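Week 6: Lightning Counts, Fire Starts and Why They Disagree
Course notes, Myfanwy Harries

Read these before the lab. They assume you remember last week's material on charge separation and won't repeat it.

What a strike map shows

A lightning network doesn't see lightning. It hears radio pulses at several receivers, compares arrival times, and works out where the pulse probably came from. The dot on the map is the answer to a geometry problem. It has an error, and the public map usually doesn't draw it.

In hill country that matters a good deal. If the dot lands on the east side of a ridge and the true strike was on the west side, you have the wrong drainage, the wrong fuels and the wrong road in. I have read incident summaries that name a creek on the strength of one dot. Ask how they know.

Two other points to keep in mind:

Cloud flashes can be logged as ground strokes. Networks sort them by pulse shape, and the sorting is imperfect, worst for weak strokes.

One flash may contain several strokes. Some products count flashes and others count strokes. If a news story says "strikes," you can't tell which it means, and often the reporter couldn't either.

The Karkham storm

We'll use the July storm over the Karkham hills all through this unit. The network logged 1,874 strokes between the first cell at 2:00 pm and the last one after dark. The lookout at Lirkby reported 6 smokes the next morning. Of those, 3 were confirmed as fires by crews on foot.

You will see this written up as "nearly two thousand strikes, only three fires," as if the forest had been lucky. I don't think the numbers support any statement about luck. Before you divide one by the other, consider what is missing: how many strokes were in cloud, how many hit bare rock, how much rain came down with them, and how many small fires went out before a person looked that way. A ratio made from two badly known numbers is a badly known number.
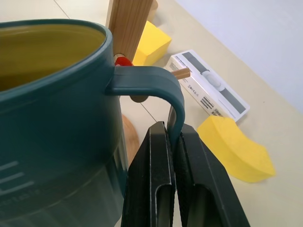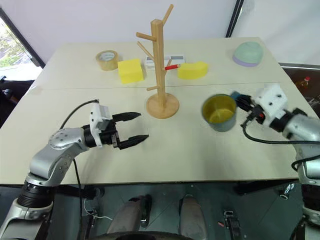

Dry lightning

The usual definition is a strike with less than a tenth of an inch of rain at the site. Be suspicious of it. The rain figure almost never comes from the site. It comes from the nearest gauge, which may be in a valley under a different part of the storm, or from radar, which sees drops aloft that can evaporate before they reach the ground.

For Karkham, the gauge at Grelel recorded a good soaking. The burned trees were up on the ridge, where there is no gauge at all. Was it dry lightning? The report says no. I'd say the report doesn't know.

Holdover fires

A strike can smolder in a snag or in deep duff for days and show itself once the wind picks up and the humidity drops. This is real and well documented. It is also a handy explanation for any fire without a known cause. If an investigator is allowed to search back through two weeks of strokes within a couple of miles, a match will turn up in most mountain summers. That match is weak evidence. Look for physical signs such as a split trunk, a spiral scar or fresh bark thrown clear of the tree.

The Falcão rule

Some of you will meet this at work. It says that if no smoke has been seen within 90 hours of a storm, the strikes can be closed out. I have looked for the data behind that cutoff and found one table, from one season, in forest wetter than ours. Use it if your supervisor insists, and write down that you used it.

Lab work

1. Plot the Karkham strokes with their error ellipses. Do not plot bare dots.
2. Mark every confirmed fire. List all strokes whose ellipse covers it.
3. Remove strokes with a peak current under the threshold on the lab sheet and repeat. Note whether any fire loses its only candidate.
4. Write one paragraph on whether the Grelel gauge should be used for the ridge. "Yes, it was the closest" will not get credit.

Bring printed plots, with the scale bar on. Plots without one go back to you unread.

For next time

Read the chapter on mixing height and skim the one on Haines-type indices. I'll be asking what those indices were tested against, so look for that part first.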